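Search this site Search Go

Sorting Toy Food by Shape with a Fixed Arm: Does Knowing the Starting Layout Help?

Final project report, Peden Robotics Lab, Jirnthorpe 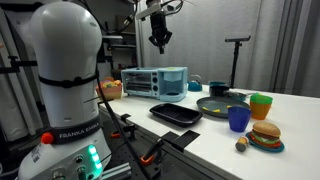
The question for this project came out of work the lab had already done. The lab has a policy called Temba that picks up play kitchen items and moves them to a target, such as a pan or a plate. Temba is trained on demonstrations and it works from camera images alone. When it fails, it usually fails early: it moves toward the wrong item, or it stops over a gap between two items and closes on nothing. I wanted to know if these early failures would go down if the policy was also given a rough map of the table before it started to move.

1. Setup

All trials used the Franka arm with a two-finger gripper, at the toy kitchen table. I did not change the arm, the controller or the mounting. The demonstrations were recorded in the lab's own format, Kestelix, which stores the camera images, joint positions and gripper width together. One person guided the arm by teleoperation and a second person reset the table between runs.

The full set has 2,000 demonstrations. Not all of them could be used. I removed any run where the item was dropped and picked up again, any run where the operator paused for longer than the cutoff, and any run where the camera and joint data were out of step. That left 1,217. I did the removal with a script first and then checked the borderline runs by eye, which took most of two weeks and should have been planned for at the start.

2. Method

I trained 2 versions of the policy. The first is the plain one, with images as the only input. The second also gets a layout map. The map is a coarse grid laid over the tabletop, where each cell is marked as free, cookware or food. It is made once, from the first image of the run, and it is not updated after that. I kept it coarse on purpose. A finer grid gave more detail but the labels near the edges of pans were often wrong, and the policy seemed to trust the wrong labels.

Both versions used the same network size, the same training length and the same demonstrations. The only other difference is a small added layer that reads the grid.

For testing I ran 300 trials, split evenly between the two versions. Each layout was used once with each version so that neither one got the easier tables. Starting positions came from a printed sheet. A trial counted as a success if the named item ended up inside the target and the gripper was open and clear of it. Touching other items was allowed as long as they stayed on the table.

3. Results

The version with the map did better at the start of the task. It went to the wrong item less often, and it rarely stopped over a gap. This held for crowded layouts and for open ones, though the difference was larger when the table was crowded.

Overall success improved by less than I expected. Many runs that would have failed early now failed later instead, mostly at the grasp. Round items rolled when one finger touched first. Flat items placed inside a pan were hard for both versions, and the map did nothing for them - the cell is marked as cookware whether or not there is food in it. This is a fault in how I set up the labels, and I noticed it only after the trials had started. I left it alone so that the results would all be from the same setup.

There was one case where the map made things worse. If an item got pushed during the reach, the grid was out of date, and the policy would sometimes go back to the old position and wait there. The plain version recovered from this more often.

4. Limits

The table, the lighting and the set of items were the same in training and testing. I can't say if the result would carry over to a different kitchen set. The resets were also done by hand, and small errors in placing the items were not measured. I trained each version only once, so part of the difference could come from the training run itself.

5. Next steps

The first change should be to let a cell carry more than one label, so that food in a pan is marked as both. The second is to rebuild the map whenever the gripper stops moving, which should fix the out-of-date problem without slowing the arm much. The grasp failures are a separate issue and probably need more demonstrations with round items. Only a small share of the runs I kept had any - the dropped ones were the ones my script threw out.

The filtering script, the layout sheet and the trial log are in the project folder on the lab drive.

We use cookies to remember your settings and to count visits to this site. By continuing to browse you agree to our use of cookies. Accept Manage settings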